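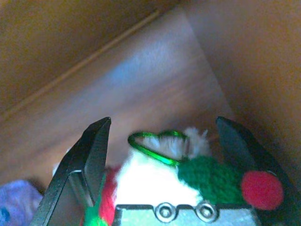 Knitted ornament in fuzzy yarn: white body, dark green section, red pom-pom, shiny green hanging loop.

Knitted and Crocheted Ornaments
Gallery 5: Knitted pieces with loops

The Eltitz ornament collection was started by Amedeo Ruggiero, who bought his first box of Christmas decorations at a house sale and kept going. The full list now stands at 1,434 pieces. Most of them are glass. The knitted and crocheted ones were stored together in a Markis cabinet in the back hall and had never been listed properly, so in February we took them out, looked them over, and gave each one a number.

This page covers the knitted piece at the top and the notes we keep on ornaments of its type. Glass, straw and paper have their own pages.

About the ornament

The white part is the brightest thing on it and the first thing people notice when it hangs on a dark green branch. The yarn is fuzzy all over, and a tuft of the same white stands up at the top. The red pom-pom sits at the end of the green knitting. There is more red yarn lower down, along with a small piece in green and red.

We have it listed under "figures, unsorted." Amedeo thinks the green section is a hat. Gilmar Figueiredo thinks it is a leaf and has written "leaf?" on the card. Both readings are on file. If you have one like it and know what the maker called it, please write to us.

The hanging loop is a thin oval over the top of the ornament. It is shiny and green, either cord or wire, and it is tied down near the green section. On the card it is entered as "loop, green, metallic look."

Where it came from

It arrived in a mixed lot that Gilmar bought at the winter sale in Eltitz. The lot was sold as table decorations and was mostly candle rings, with 11 knitted ornaments underneath in a bread bag. There were no tags and no maker's labels. The seller said they had belonged to an aunt who ordered her patterns by mail from Lollby, a small company that sold leaflets and sometimes kits. We have a few Lollby leaflets in the paper files. None of them matches this piece, but our set has gaps.

The other ten from the bread bag are plainer. Several are stockings, and there is a pair of mittens joined by a strand of yarn. They are numbered in sequence after this one and will be added to the next gallery.

Yarn

People ask what fuzzy ornaments are made of. In most cases we don't know. Acrylic is the usual guess for anything very white, but we don't test the fibers and we don't enter a guess on the card. We write what can be seen: fuzzy, smooth, twisted, single color, more than one color.

The exception is a group of ornaments made from yarn bought at the Bortolotti shop, which closed some years ago. Those came to us directly from the knitter, with the ball bands pinned to the bag. They are entered with the yarn name and shade. The ornament on this page is not part of that group.

How we handle them

Knitted pieces are easier to live with than glass, and people tend to be careless with them for that reason. They don't break, but they snag. A pom-pom can come off with one pull, and a loop will catch on anything.

Pick the ornament up by the body. The loop was made to carry the weight on a branch, not to be tugged sideways out of a crowded box. Lay it on a clean, flat surface and straighten the loop before you put it down next to anything else.

We don't wash them. If there is dust, a soft dry brush takes most of it off, working away from the pom-pom. White yarn goes gray in open storage much sooner than you would expect — keep it covered, even if it is only going to be out for a month.

Don't comb the fuzzy yarn. We tried this on a snowman from another lot and it came up thin on one side. It is still thin.

How we store them

Each ornament gets a square of plain white tissue, folded over once. Colored tissue is for gift wrapping and we keep it out of the cabinet. We had red dye come through onto an angel one damp winter.

The folded pieces go in shallow boxes, one layer deep, loops all facing the same way. We use the boxes with the loose lids. The card goes in a sleeve at the front of the box and not inside the tissue, so the number can be read without unwrapping anything. A printed list is taped inside the cabinet door.

Anything with wire in it is kept in the lower drawer. When we can't tell if a loop is wire or cord, it goes in the lower drawer too.

Mending

Gilmar does the mending. He will reattach a pom-pom or close a split seam, using thread in a matching color, and he notes it on the card with his initials. He does not replace loops unless the old one has come off. Replaced loops are plain cotton string so that nobody mistakes them for original. If a piece is too far gone it stays in its tissue and is marked "do not hang."

Visiting

The collection can be seen by arrangement from November through January. It is kept in Amedeo's house, so please write first and give us a choice of afternoons. The tree is put up in the front room and carries 200 ornaments, changed every year. Last winter it was nearly all glass. The coming one will be mixed, with the knitted pieces on the lower branches, where children can touch them.

There is no charge and nothing is for sale. We do swap duplicates, mainly glass birds and crocheted bells.

Sending us a piece

We are glad to be offered knitted ornaments in any condition. Write before you mail anything. Tell us where it came from, who made it if you know, and any name the family used for it. Family names for ornaments are entered on the card exactly as given, and a good many of ours have one — "the onion," "Uncle's boot," "the small bishop."

Pattern leaflets are also welcome, Lollby especially, including torn ones and ones with pencil notes in the margins.

Next gallery: Knitted stockings and mittens
Previous gallery: Crocheted bells and stars
Back to collection list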